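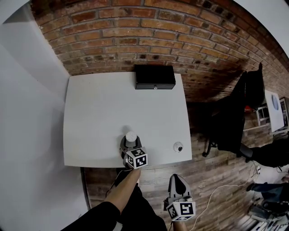

What does a cell technician do all day?

Mostly keeps two hand-held grippers and their cables in the same good health they were in yesterday, and writes down the days when that fails.

Lilness is hiring one technician for the Hollenstein cell. The cell is a table, a pair of grippers with marker cubes attached, a recording computer called Ikar, and a shelf of spare parts that was tidy in September. Operators pick the grippers up, do small tasks with them at the table, and put them down again, sometimes gently.

The work

You will open the cell each morning and run the startup check before the first operator sits down. The checklist is 3 pages long. It used to be one, and every line added since has a story behind it that you will hear whether you ask or not.

You will clean the marker cubes with a dry cloth. Fingerprints, coffee and hand cream all upset the tracking, and people who would never touch a camera lens will happily hold a cube by its printed face. When a marker gets scuffed you replace it, square to the edge, and recalibrate. Crooked by a hair counts as crooked.

You will look after jaws, springs and screws, and above all cables. Of the 838 faults in the Ikar log, most end with the words "reseated connector." We would like someone who gets bored of typing that and fixes the strain relief.

You will also tell operators, politely, when to stop. A finger that closes late is a repair, however well the session is going.

You should have

Two years or so of fixing things for pay – printers, bikes, lab gear and vending machines all count. Steady hands and a multimeter you trust. Enough patience to change one thing at a time. You need to write a log entry that a stranger can follow, and you can't be too proud to check whether it's plugged in.

A degree is fine. We won't hold it against you.

Pay and hours

Full time, 6 month trial, then permanent if we still like each other. Travel to our Bratberg site now and then, where the second cell has problems of its own.

To apply

Write one page on something you repaired that broke again, and what you did the second time. Quote reference 1607. Applications close 1 January 2018, and yes, we know what day that is.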